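4.2 What changed on the sorting benches
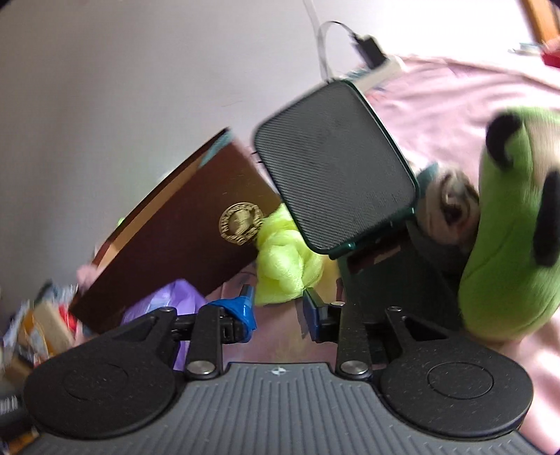
When I started going to Stidevthorpe in June I thought I'd be writing about speed. The site takes in mixed household returns and house-clearance goods, and everything has to be picked out of a heap, looked at and put in the right stream. Medgate, who run the place, had brought in Plurnetti arms on half the benches, and the arms learn from people. A sorter works part of the shift with a hand-held gripper, the same two fingers the arm has, and the recordings go off to train it. So my first question was the obvious one - how many items an hour, before and after - and the people on the benches were very polite about how dull they found it.

What they wanted to talk about was their hands. If you have sorted with your fingers for years you don't think about how you pick up a phone stand. You just get hold of it. With the gripper you have to choose a spot, usually a hard edge or a bracket, and come at it from a side where nothing else is in the way, and if it's folded you have to guess which part will swing. Soft things are a different game again. A bath puff squashes to nothing, a plush toy will let you grab it almost anywhere, and a hardback book lying at a slant is (I was told this many times, and then I tried it) a real pig. I managed 16 picks in my first go and was very pleased with myself until I saw what everybody else was doing.

Over the whole visit I logged 3,381 picks with the gripper (Figure 3 shows one of them, on a phone stand in a fairly typical muddle). Of these, 201 were what the sorters called "thinkers", where the person stopped, moved back and came in again from somewhere else. I had expected them to be annoyed by thinkers. Some were, mostly late in the shift, but a good few said it was the only bit of the day when they felt they were teaching anything. The easy picks were just picks.

The pay question is less cheerful. Gripper time was paid at the ordinary bench rate, though everyone agreed it was slower and harder on the wrist, and bench targets weren't lowered to make room for it until the second week. One sorter put it to me like this: she was being asked to do her own job and the arm's homework. I've used Godinho's word "carrying" for this in the rest of the paper, meaning the extra work people do to keep an automated system going, and I think it fits here better than "training" does. Training sounds like something with an end date.

There was also a change in who talked to whom. The old benches faced each other. The new ones face the arms, so chat moved to the tea break, and the Saturday crew, who only overlap with the others at handover, told me they had more or less stopped swapping tips. I come back to this in 4.3, where I look at the handover notes.

Figure 3. A gripper pick under way on a folding phone stand, with a book, a mesh bundle and plush toys close by.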